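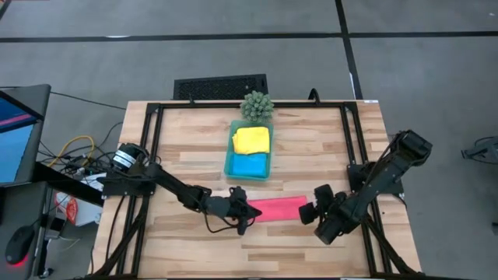
Frequently asked questions: the Jotine towel folding study

Plisbridge Robotics Notes
11 February 2022
By the Jotine project team
Reading time: 3 minutes

What is Jotine?

Jotine is a method for teaching a two-arm robot to fold small cloths from human demonstrations. A person guides the arms through a fold, the joint positions and camera views are recorded, and a policy is trained to produce the same kind of motion by itself. The write-up we posted in January covers folding a flat cloth and placing it in a tray.

How many demonstrations did you use?

We recorded 572 and trained on 400. The rest were dropped because the operator paused too long, a cable blocked a camera, or the cloth ended up off the table. We did not drop demonstrations for being clumsy. A fold that needed a second try stayed in the set.

What does the robot have to do?

It picks up a cloth, folds it into a strip or a rectangle, and puts it in the tray. The two grippers work from opposite sides of the table. The tray may already have folded cloths in it, and the robot should leave those alone.

Why use bright cloths?

Red, yellow and blue are easy to tell apart from pale wood, so the early work could focus on motion. We know this makes the vision part easier. White and patterned cloths are being tested now, and so far the results are worse.

What was the success rate?

We ran 100 test trials per condition. We are not giving a single headline number on this page because the rate depends a lot on how the cloth starts out. The tables in the write-up list each starting state separately. Please quote those.

What counts as a success?

The cloth has to be inside the tray with its fold still in place when the arms return to rest. A corner hanging over the tray wall is a failure. A slightly crumpled surface is fine.

What goes wrong most often?

Picking up two layers when only the top one was wanted. The next most common problem is one gripper letting go too early while the other is still moving. Collisions between the arms were rare once we added a minimum distance check.

Is the plant behind the tray part of the test?

It stays in place during training and testing, and the policy gets no separate signal about it. We have not measured what happens when it is moved.

How does this compare with the Wuyts baseline?

Wuyts plans each fold from a set of detected corners. It does well when all the corners are visible and poorly when one is tucked under. Jotine does not detect corners. We gave both methods the same starting states and the same time limit.

Can I get the data?

Yes. A subset of 220 demonstrations is available on request under the name Clidley. It includes joint positions, gripper commands and video. The full set will follow when we finish checking the labels.

Will it work on my arms?

You would need to record new demonstrations. We have not tried moving a trained policy from one kind of arm to another.

Last updated: 11 days after first posting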